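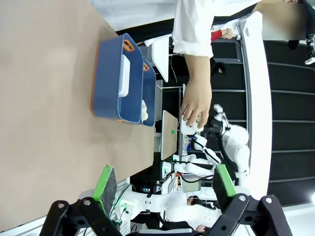 Lab Methods II, Handout 4: Teaching by Hand and Teaching from a Chair
11 Nov 2025

Reading before class: the Worlow notes, sections on kinesthetic teaching and leader-follower control. Skim the math. Come back to it when your first policy fails, and you will have a reason to care.

Two ways to show a robot a task

Kinesthetic teaching means you take hold of the arm and move it. The joints go slack, gravity compensation does its best, and you push the arm through the motion while the encoders record. It is quick to learn and hard on the shoulders. Your own hands also end up all over the camera view, and the robot will not have hands like yours around when it runs alone.

Teleoperation means you stay out of the way and drive the arm from a leader device. The recorded images look much more like what the robot will see later. The price is that you lose touch. Everyone in this course believes they have good depth perception until the first hour on the leader arm.

We use teleoperation for anything involving bins. Kinesthetic teaching is kept for short contact motions such as wiping and pressing.

The sorting task

Small soft items and white blocks start on the table and end up in the bins. Soft items are the interesting part. A plush toy forgives a sloppy grasp, then swings from wherever you happened to grab it. The block forgives nothing, but at least it keeps its shape. 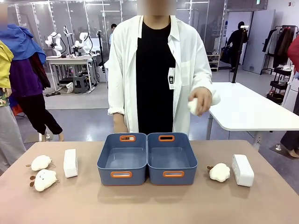 Figure 1. Sorting table with both bins empty and a plush toy in hand.

Rules for demonstrations

Vary the starting positions. Students say they do this. Then we plot the starts and find one tidy little cloud.

Do not pause in midair to think. The policy will learn to pause in midair, without the thinking.

If you fumble a grasp and recover, keep the episode and tag it "recovery." If you fumble and swear, keep it anyway; we do not record audio.

Reset the table the same way between operators, using the Rukora checklist. Mark the episode finished before reaching in.

How much is enough

The Gilar set from March has 3,823 episodes, and more than 700 were thrown out for bad labels alone. Your group needs 70 clean ones. Clean means start, grasp, release and retreat are all present, in that order.

Due next session

One page comparing the two methods on a task of your choice. Folding laundry is taken. Upload it to the Bratu folder as plain text.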